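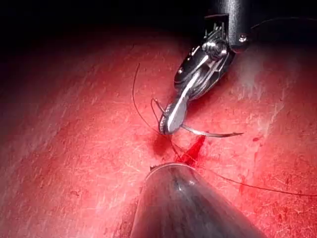 4.3 바늘 파지 안정성: 두 구동기의 비교

앞 절의 궤적 오차만 보면 Plostex 니들 드라이버가 Vernex보다 낫다고 쓰기 쉽다. 우리는 그 결론을 유보한다. 제조사 자료와 선행 보고(Makhubela와 Yáñez의 학회 발표문 포함)가 내세우는 파지 안정성은 대부분 건조한 실리콘 패드 위에서, 봉합사를 달지 않은 바늘로 잰 값이다. 실제 봉합에서 문제가 되는 것은 봉합사가 조와 조직 사이에 얽힌 상태의 파지이며, 이 조건을 따로 보고한 문헌을 우리는 찾지 못했다.

평가에는 손목 카메라로 기록한 3,379개의 파지 구간을 사용하였다. 각 구간은 조가 닫힌 시점부터 다음 개방 명령까지로 정의하고, 바늘 축과 조 중심선 사이의 각도 변화를 미끄러짐의 지표로 삼았다. 라벨은 Cabral과 Pereyra가 독립적으로 부여하였으며, 판정이 갈린 66개 구간은 Domínguez가 다시 검토하였다. 그중 아홉 개는 끝내 합의에 이르지 못해 분석에서 제외하였다. 제외한 구간은 모두 봉합사가 조 끝을 가린 경우였다. 따라서 아래 수치는 가장 어려운 조건을 덜 반영한 값으로 읽어야 한다.

그림 3. 손목 카메라 시점. 오른쪽 위에서 들어온 니들 드라이버가 곡침을 물고 있고, 조 왼쪽에 봉합사가 작은 고리를 이룬다. 아래쪽은 반대편 팔의 원추형 금속 팁이다.

그림 3은 각도 추정이 왜 까다로운지를 보여 준다. 조의 넓은 면에 강한 흰색 반사가 길게 걸려 있고, 바늘 역시 위쪽 가장자리만 가늘게 빛난다. 임계값 기반 분할은 이런 장면에서 두 반사를 하나의 물체로 묶는 일이 잦았다. 조직 표면에 떨어진 바늘 그림자도 희미해서, 그림자와 바늘의 간격으로 높이를 추정하려던 초기 방식은 폐기하였다. 오른쪽 아래로 늘어진 봉합사는 일부가 표면에 닿아 있어 장력이 걸린 실로 보기는 어렵지만, 영상 한 장으로 장력을 판정할 수 있다고 주장할 생각은 없다.

두 구동기의 차이는 봉합사 조건을 나누는 순간 상당 부분 사라졌다. 봉합사가 조에서 떨어져 있는 구간에서는 Plostex의 각도 변화가 일관되게 작았다. 반면 실이 조를 감은 구간에서는 두 장치의 분포가 거의 겹쳤고, 세 명의 조작자 중 한 명에게서는 순위가 뒤집혔다. 조작자 간 편차가 장치 간 편차보다 큰 자료에서 장치의 우열을 말하는 것은 성급하다. 조의 표면 가공이 성능을 좌우한다는 설명도 그럴듯하나, 이번 실험은 가공 상태만 따로 바꾸어 본 적이 없으므로 이를 뒷받침하지 못한다.

제어기 쪽도 사정은 비슷하다. Vudance 제어기의 적응형 파지력 모드는 고정 파지력 모드에 비해 미끄러짐을 줄인 것으로 나타났으나, 같은 모드에서 파지력의 평균 자체가 높았다. 더 세게 쥐었기 때문에 덜 미끄러졌을 가능성을 배제할 수 없다. 파지력을 맞춘 대조 실험은 2월에 Villalba 실험실에서 일부만 수행되었고, 표본이 작아 본문에는 싣지 않았다.

카메라 배치에 대해서도 한 가지 덧붙인다. 손목 시점은 바늘과 조를 크게 담는 대신 반대편 팔의 팁이 화면 아래 중앙을 차지하는 경우가 있다. 그림 3에서도 원추형 팁의 테두리가 조 바로 아래까지 올라와 있다. 팁이 조와 겹치는 구간에서 각도 추정의 신뢰도가 떨어지는지 확인하려면 외부 시점의 동기화된 영상이 필요한데, 현재 자료에는 이것이 없다. 5절의 학습 실험에서는 이 구간들을 그대로 포함하되 가중치를 조정하지 않았다.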